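The **Josto Cup** is a student robotics competition held each February at Stanine Technical College. Teams program a robot arm to move small colored cubes between marked positions on a table. The event grew out of an introductory automation class and is still run as part of that class, although students from other departments may enter.

## Format

Each team has 3 members and is given 7 minutes at the table. The playing area is marked out in a grid of blue painter's tape. Before a run, the team moves the arm to its starting pose with the gripper open and checks the view from the wrist camera. Worn tape is left in place between rounds, and teams are expected to write vision code that copes with ragged lines and gaps.
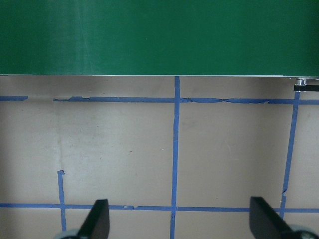
Derek Tindall has argued that the tape rule is too harsh on first-year teams, and that a printed grid would test the same skills with fewer lost runs. The rules have not been changed on this point. Teams may, however, ask for one restart if their program fails to find the grid before the arm has moved.

## Tasks

There are 2 scored tasks. In the first, the arm picks up a cube from a cell chosen by the judges and carries it to another cell. In the second, known as the Wragg task, the gripper has to reach down into a bin and work with a cube there without touching the sides. A touch costs 4 points. Any member of the team may press the stop button on the teach pendant, which ends the run with the score as it stands. 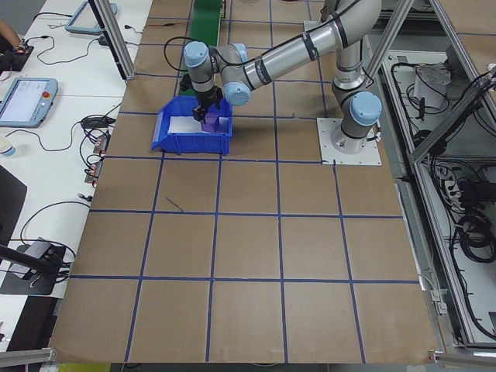 ## Preparation

Students practice during open lab hours in the weeks before the event. Most teams begin in the Solska simulator, a course tool written by former students, and move to the real arm once their code runs without errors. The first lab session is spent on calibration. Teams record the wrist view from several heights and compare the tape crossings in each one with their measured positions on the table.
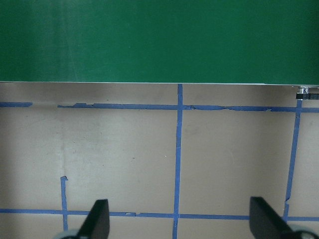

The results are saved in a file that the team loads at the start of every run. A file made on one table cannot be used on another. The course handbook, edited by Marjorie Bickerstaff, recommends repeating the calibration whenever the camera mount has been loosened.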